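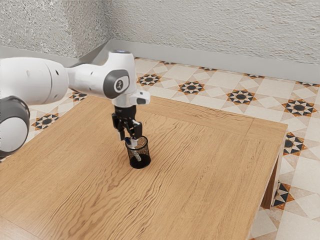
Morven Gunn

Pen in cup, simulator view. The arm is white, the gripper is black with two fingers, and the cup is black mesh. You can make out the lower part of the pen through the side of the cup.

The Stirkton robotics club meets on Tuesday after last period in Room 5. In February we started the desk-tidying project, and this page is where I keep the pictures from it. There is one up so far, and the notes under it cover what the group has been doing.

The task
Pick up a pen, carry it over to the cup, and put it in upright. Everything runs in simulation first. Each pair writes its own version of the approach and the release, and we run them all on the same table so the scores can be compared.

The table and the room
The room model is called Andside. The wood table, the plaster walls and the star tiles on the floor all come with it. A few students asked for a plain gray floor to speed up rendering, and we may try that next term. For now the tiles stay.

The cup
Mesh is handy for this job — you can check how far down a pen has gone without moving the camera. The rim is the hard part. If the pen comes in at a slant it catches there, and the program has to back off and line up again. Most of the early code skipped the backing off.

The gripper
Two fingers, closing on the pen from either side. The students set the closing width themselves. Too wide and the pen turns in the grip on the way over. The pairs who wrote down their settings after each change had an easier time than the ones who kept them in their heads.

Scoring
A full test is 100 tries with the pen starting in a different spot each time. A pen standing in the cup at the end counts, and a pen leaning on the outside does not. The starting spots come from seed 2132, so please leave that number alone in the settings file. Anyone who wants extra practice can change it in their own copy.

Next
The Gisotley club is working on the same task, and we plan to trade code with them before the spring meet. The meet uses 200 tries and a time limit. Bring your charger.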